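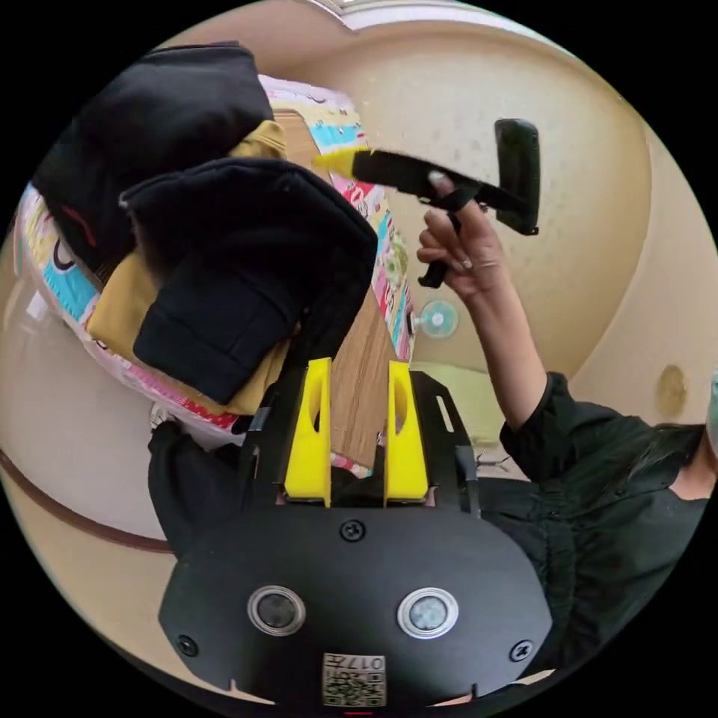
브론두라(Brondura)는 3/8/25 드라나드(Drarnard) 생활동에서 핸드헬드 그리퍼 공개 시연회를 열었다. 지역 주민과 협력사 관계자 등 40명 참석. 이번 시연의 주제는 의류 정리 작업으로, 별도 무대 없이 실제 침실과 비슷한 환경에서 진행됐다. 알록달록한 퀼트가 깔린 침대 위에 검은색 후드 재킷과 겨자색 옷 등을 쌓아 두고, 노란색 핑거 두 개가 달린 그리퍼를 손에 들고 작업하는 방식. 시연은 회당 20분, 총 3회.

행사를 총괄한 장빛나 팀장은 "연구실 테이블 위에서 수건만 접던 단계는 지났다"며 "집집마다 옷 쌓아두는 방식이 다 다른데 그걸 그대로 담는 게 이번 목표"라고 밝혔다. 현재까지 확보한 의류 작업 기록은 675건. 오는 7월까지 주방 정리, 신발장 정리로 범위를 넓힐 게획이다.

오후에는 참석자 체험 순서가 이어졌다. 그리퍼를 직접 쥐고 옷을 집어 옮기는 순서로, 대기 줄이 길어져 종료 시각을 한 차례 늦췄음. 체험자들은 무게와 손목 각도에 대한 질문을 많이 했다. 하드웨어 담당 프라납 프라마닉(Pranab Pramanik) 연구원은 "손잡이 쪽 의견이 제일 많았고 다음 버전에 반영하겠다"고 답했다.

협력사 노레로(Norero)의 세이야 티카넨(Seija Tikkanen) 매니저도 현장을 찾았다. 티카넨 매니저는 "두꺼운 겉옷과 얇은 옷이 섞여 있을때 어떻게 집는지가 궁금했다"며 하반기 공동 시험 의사를 전했다. 세부 일정은 협의 중.

다음 공개 시연은 7월, 장소 미정. 단체 참관은 사전 신청 필수이며 체험은 현장 접수순으로 진행한다. 주차 공간이 협소하니 대중교통 이용 바람.

문의: 브론두라 홍보 담당 장빛나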